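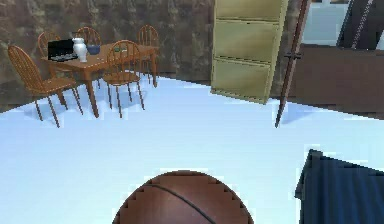 Mobile Manipulation in Simulation
Handout 4: Object search and approach in a furnished room
Instructor: Oliwia Kołodziej
Revised 2025-09-24

Print this page | E-mail this page

1. Scope

Handout 3 covered driving the base to a fixed goal. In this one the goal is an object class, and the robot has to find a member of that class before it can drive anywhere. Work is done in the Mernever simulator, in the room set named Ellis. Teams keep the same members as in August.

The task is split into four stages: search, confirm, approach, reach. Each stage has its own exit condition and its own timeout. A stage that times out returns control to the stage before it. The search stage has nothing before it, so a timeout there ends the run.

2. Frames and cameras

Three coordinate frames matter: world, base and wrist. The world frame is fixed to a corner of the room at floor level. The base frame sits midway between the drive wheels, x forward, z up. The wrist frame moves with the arm, and its transform must be read at the same time step as the picture it is used with. Most position errors handed in last term came from pairing a wrist picture with an older transform.

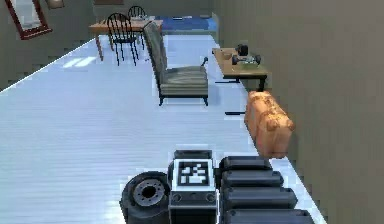

The marker on the housing is used to check the camera calibration at the start of a run. Compute the marker pose from the picture, compare it with the pose given by the model file, and log the difference. If the difference is greater than 12 mm, stop and fix the calibration. Do not add a constant to make the numbers agree.

Depth values near the outline of an object are not reliable. Shrink each object mask by two pixels before taking the median depth.

3. Search

The search stage uses a list of viewpoints. The starter code gives 16 of them. You may reorder the list or drop entries, but you may not use the stored object positions to do so. At each viewpoint the base stops, the detector runs, and every detection is projected to the floor plane and stored with its score.

Two detections are merged when they share a class and their floor positions lie within 47 cm of each other. Large furniture breaks this rule, as a table seen from opposite ends can give two centers well over that distance. Merge furniture by footprint overlap instead.
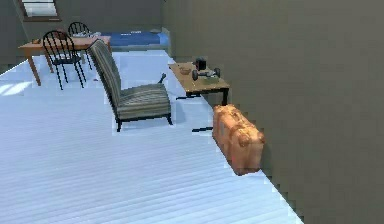 Why does the robot have to confirm a target from a second viewpoint when the first detection already has a high score?

The score describes how well one view matches the class and says little about position. A second view from a different direction gives a second bearing, and the two bearings together fix the location on the floor. It also removes most false detections caused by partial overlap, such as a chair back in front of a table edge.

4. Approach

Plan the path on the inflated map. The inflation radius is the base radius plus a margin that you choose and report. Chair legs are thin and are often missing from the map at the default cell size, so either use smaller cells or take the chair footprint from its bounding box. State which.

The base stops when the target is inside the arm's reach envelope and no planned joint position meets a wall or a piece of furniture. Objects against a wall usually leave only one side open. Test this before driving.

5. Reach

With the arm extended, a finger may cover most of the camera view. Mask out the robot's own links with the model file before running the detector.
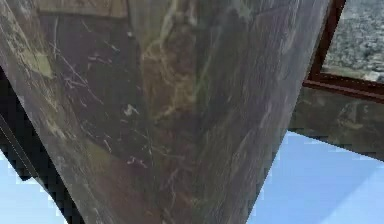 Pixels left after masking may be too few to be of use. When less than a fifth of the view remains, freeze the last good target pose and finish the motion open loop. Log the step at which the freeze began.

Jagged outlines are a result of the render settings. Leave these settings alone, as the Gurby scorer assumes them.

6. To hand in

- Run log, unedited. The reference log has 1,198 steps; yours may be longer.
- Table of calibration differences
- Margin and cell size, with one paragraph in support
- Short account of one failed run, naming the stage where it failed

Submit through the Estside course folder. Code that does not run from a clean checkout is returned unmarked.

Print this page | E-mail this page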